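Planning the equipment money for next year at Retley, so I write it down in a few posts. We pack small gift sets, mostly round coasters with animals. The question is if we buy a small arm for the stacking and sorting step, and what must be paid besides the arm.

**1/ First, the work by hand**

Before I asked for any price, I wanted to know the task well. Round card coasters, different prints, one taken at a time and put on a stack or beside it. For a person it is nothing. For a machine, a flat thin disc on a shiny table is a difficult object.

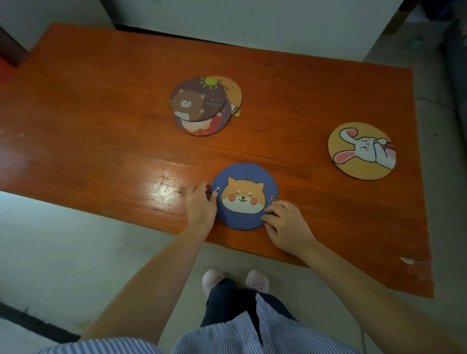
**2/ The quotes**

Two suppliers answered. Deák offers the arm with a suction tool, delivery in 7 weeks. Stanent offers a cheaper arm, but the gripper is a separate line and so is the training. I advise everybody to put both offers in the same table, line by line, before comparing the totals.

**3/ The tool is the real choice**

Fingers can go under the rim of a coaster and hold it. A two-finger gripper may need a raised edge or a small gap for this. Suction is simpler, but I have not yet seen it tested on our card. I asked both firms for a trial with 38 of our own coasters - not their samples.

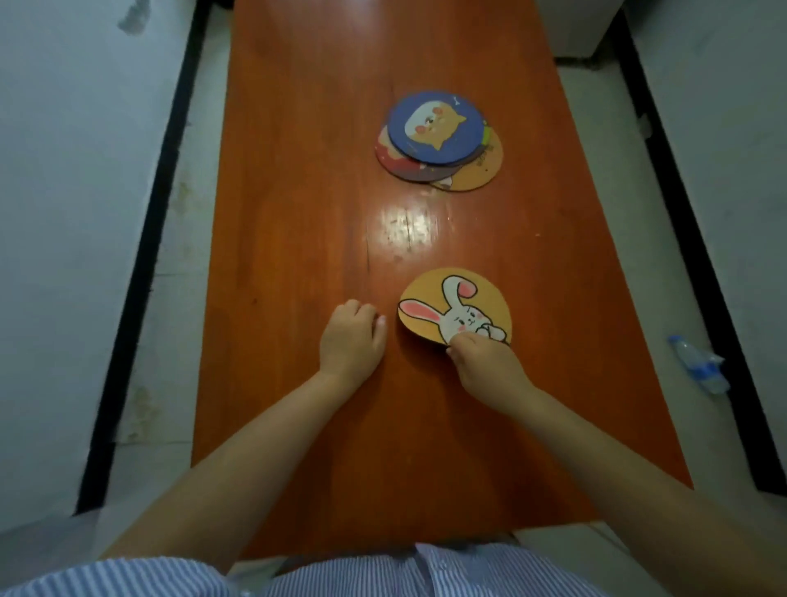 Should we buy the camera together with the arm?

We should get it in the same order if the prints must be sorted, as adding it later means a second visit from the installer and a second bill.

**4/ Small lines that people forget**

Mounting plate, spare suction cups, a matt mat against reflections, one day of training. I put 600 pounds in the plan for these and I think it is a little low. The table also belongs in the budget. Ours is glossy, and light shines back from it, so the camera may have trouble.

Also think about prints lying one over the other. A vision system must decide which coaster is on top and where the hidden edge is. Ask the supplier to show exactly this.

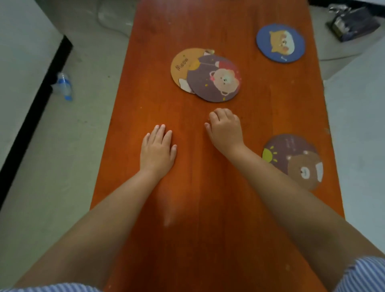
**5/ What I will propose**

Rent first, buy after. Nunura rents an arm with camera for 61 pounds a day, and a short rental in June will tell us more than any brochure. If the trial goes well, I ask for the full sum in the autumn. I will post the comparison table when Stanent sends the missing price for the gripper.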